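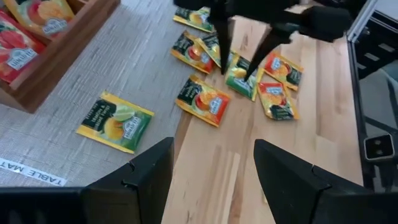 茶包到底要不要收纳

我对“收纳”这两个字一向不太信任。打开任何一个讲整理的页面，都是同样的意思：先把东西全倒出来，摊在桌上，然后分类，然后装进漂亮的容器里，然后人生就清爽了。前两步我做得到。袋装茶从柜子里倒出来，撒在木桌上，有一包落在灰色的编织桌垫上，黄的、橙的、红的、绿的，花花绿绿一片，看着比在柜子里还乱。

之所以折腾这个，是因为一月份搬了一次厨房柜子里的东西，发现茶放在四个不同的地方。咖啡旁边有，调料抽屉里有，装药的盒子里也有，还有一包夹在说明书中间。我自己都不记得为什么要把果味茶夹在说明书里。既然如此，收就收吧，看看那些人说的有没有道理。

容器的问题

整理文章最喜欢从买容器讲起，我怀疑写的人就是卖容器的。我看中过 Vullberg 的一款分格茶盒，带盖子，里面隔成十二格，商品页上每格整整齐齐码着同色的茶包，看得人心动。冷静下来算了算，我家哪有十二种茶？真买回来，剩下的格子多半会装回形针、橡皮筋和过期的优惠券。再说带盖子的东西我最清楚，盖上之后就当它不存在了。

最后用的是家里现成的木托盘，边是红棕色的，原来放在门口扔钥匙。钥匙挪去哪儿了先不谈，反正现在每天出门前都要找。托盘放在桌垫的一角，茶包竖着往里插，先放了一包红色印着红果子的，后面是一包黄橙色的。竖着放这一条我本来也是不信的，觉得是为了拍照好看。放了几包之后得承认，确实比平躺着好拿，不用翻。但有个毛病文章里从来不提：数量少的时候它站不稳，会往一边歪。托盘没塞满之前，每放一包都要顺手扶一下前面那包。按照这个逻辑，想让茶站得直就得多买茶，我觉得这里面有问题。

按什么分类

有人按颜色分。袋装茶的包装颜色跟里面的味道有多大关系，我持保留意见。同样是黄边的袋子，有一包印着一大片青柠，旁边还有半个不知是橙子还是桃子的水果。我把它单独放在桌垫中间看了半天，倒着看正着看都没看出来。水果茶的包装大概都是这样，画得越热闹，泡出来越像同一种酸甜水。

有人按时间分，早上喝的、下午喝的、睡前喝的。听起来很有生活，可我下午三点想喝什么，跟我早上起来时想的完全是两回事。给茶排班这种事，坚持不了两周。

也有人按保质期分，快到期的放前面。这个我认为是唯一站得住脚的办法，虽然最没意思。问题是单包拆出来以后，日期印在哪儿全看厂家心情，有的压在封口的褶子里，得拿到窗边斜着看。我眯着眼睛看了一会儿，决定换个思路：想喝的放前面，不想喝的放后面，后面的过几个月自然会到期，到时候扔掉也不心疼。严格来说这不叫分类，叫拖延，不过效果差不多。

贴标签

标签我也试了。桌垫上贴着一条白底黑字的“TABLE MAT”，很多人看到会笑，一块桌垫还要写明自己是桌垫。我对标签的态度就跟对这一条一样：一眼能认出来的东西，贴了也不增加什么信息；认不出来的东西，通常也想不好该写什么。茶包自己已经印了牌子和水果，再在托盘上贴个“茶”字，是给谁看的呢？客人来了又不会自己去翻，会翻的客人也不需要看标签。

有一种说法是标签能约束家里人把东西放回原位。我不太信。不放回去的人看见标签也不会放回去，只会把东西放在标签旁边。

外盒留不留

这一项我反而跟主流意见不一样。整理派一律主张拆掉外盒，说占地方，颜色又杂。外盒上有冲泡时间、水温和配料表，拆开之后单包上往往写得很简略，字又小。我对几种果味茶里到底有没有茶叶一直抱着疑问，拆盒之前特意看了配料，有的头一样是苹果干，有的是洛神花。这种信息扔掉就没了。最后把配料表那一面剪下来，夹在一本旧菜谱里。旧菜谱在哪儿我现在还记得，半年后就不好说了。

还有潮气。单包是铝箔袋，封口完好的话放在敞口托盘里应该没事。纸袋的我就不敢这样摆，灶台那边一煮面，水汽到处都是。所以托盘只放铝箔袋的，纸袋的照旧放在 Florby 的铁罐里，扣紧。那个铁罐的盖子很难开，我以前骂过它，现在倒觉得难开也有难开的用处。

散在桌上的那些

摊在木桌上的几包，有黑条配红橙色水果的，也有黄绿相间的，叠在一起一小堆。按书上说，拿起每一件东西都要问自己是否真的需要。我问了，答案都是“还行”。茶包这种东西，没有哪一包是非喝不可的，也没有哪一包坏到要扔。靠这种问题来做决定，桌子晚上都空不出来，饭也别吃了。

我的做法是不问，拿起来就插进托盘，插满为止，插不下的拿去办公室。办公室茶水间有个 Heditz 的塑料篮，什么都往里扔，从来没人整理，大家照样喝得上茶。每次路过那个篮子，我都觉得家里这一套有点多余。

花了多少时间

没掐表，从下午开始弄，到想起来该做晚饭的时候停的手。中间有很大一部分时间在看包装上的小字，还泡了两杯。真正往托盘里放的时间很短。所以那种“九分钟搞定茶柜”的标题，动手的部分也许是真的，只是没把发呆算进去。

至于能保持多久，我没什么信心。上一次把调料瓶按高矮排好，用的还是 Åberg 的转盘，转起来很顺，没几天最高的那瓶就倒了，后来转盘上放的是洋葱。茶托盘的位置暂定在桌垫左边，离水壶近。要是下个月里面又混进钥匙，我就把它放回门口去。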